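Clubs > Robotics > Plollau Gripper Guide > Part 4: Whiteboard practice

Part 4. Your first pick with the hand-held gripper

OK, so you've charged everything and gotten through Part 3. Now for the fun bit! I wrote this section after our club spent a whole evening on it for the Custura student challenge, and I've kept the steps in the order that worked for us.

1. Roll the whiteboard to where you want it and lock the stand. Leave yourself room to step back.

2. Stick a few magnets on the board and hang one sheet of paper from a magnet. Mix your colors, it makes talking about the runs so much easier later ("you missed the orange one again").

3. Start the Verkuvetti logger on the laptop and make a new folder for the session. Please don't name it "test". We have 18 of those.

4. Pick up the gripper and open the jaws all the way. Check that both black pads are seated and that nothing is stuck in the ribs.

5. Walk up to the board slowly with the jaws pointing at your first magnet.

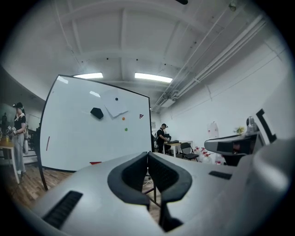
Fig. 4-1. Finger pads in the foreground, whiteboard with magnets and paper behind.

6. Close on the magnet gently, pull straight back, count to two, and put it back on the board. I like to do the magnets first and save the paper for last, since paper slides around and makes me grumpy.

7. Stop the logger between tries. Each try gets its own file (we ended the season with 2,146 of them, so yes, the folder names matter!).

Note: If the logger stops at 1,000 lines, you're still on the old Ebihara settings file. Swap it out as in Part 2 and restart.

Note: 50 tries in one go is my limit. After that my wrist gets sloppy and so does the data.

CAUTION: Look down before you move. Cables end up on the floor under the stand, and it's easy to forget them when your eyes are on the jaws.

CAUTION: Anyone with a headset over their eyes can't see you coming. Say something before you walk past.

When you're done, close the jaws, cap the markers and go on to Part 5 for copying the files off the laptop.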